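Lecture 9: Choosing What to Pick
Course notes, Irfan Hutapea 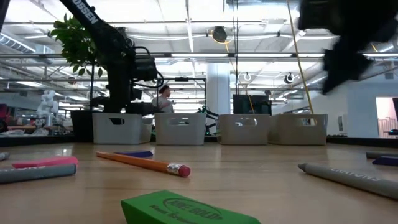
Figure 1. Sorting table from the low camera, bins at the back.

Reading before class: the Predden planner manual, chapter 2. Lab code is in the Gakora repository under the folder "arthur".

1. The problem

The controller gets a list of detected objects and a list of bins. It has to decide which object to go for, where to close the fingers, and what to do when the list changes while the arm is on its way. Last lecture treated the list as given. In this one it comes from a camera and has errors in it.

2. What the camera gives you

A camera this close to the table makes near objects large and far ones small. The green eraser at the bottom of Figure 1 covers many more pixels than the purple crayon behind the pencil. Do not rank objects by pixel area. Project each mask onto the table plane first, then measure.

Objects that leave the image are a second problem. The pink crayon and the gray one in front of it both run off the left side, so the center of the mask is not the center of the crayon. In the lab code, any mask touching the image border gets the flag PARTIAL. A PARTIAL object may be used for collision checks but may not be picked.

Third, motion. The gripper at the upper right is blurred, and a segmenter trained on sharp images will often miss it or split it up. Do not rely on the image to find the arms. Use joint readings, render each arm into the camera view, and mask those pixels out before detection.

3. Ordering the picks

Each candidate gets a cost:

cost = travel time + w1 * clutter + w2 * uncertainty

Clutter is the number of other objects inside the finger sweep. Uncertainty comes from the pose filter. The planner takes the lowest cost, commits to it, and replans only when the target has moved more than the finger clearance or has been lost for 9 updates in a row. Without the commit step the arm switches back and forth between two targets of nearly equal cost. We saw this in the June runs with Pruvow.

4. Two arms

Both arms read the same list, so a target must be locked before motion starts. Locks expire. If an arm stops with a fault, its lock is released after the timeout and the object goes back on the list.

5. Lab work

Log file 416 is the one to use. File 411 has a clock offset between camera and joints, so keep it for problem 2.

Problem 1. Add the PARTIAL flag and replay the log. Report which picks change.
Problem 2. Estimate the clock offset from the arm mask.
Problem 3. Remove the commit step and plot the chosen target over time.

Send questions on the lab code to Ebuka Akinola. Solutions are due before Lecture 10.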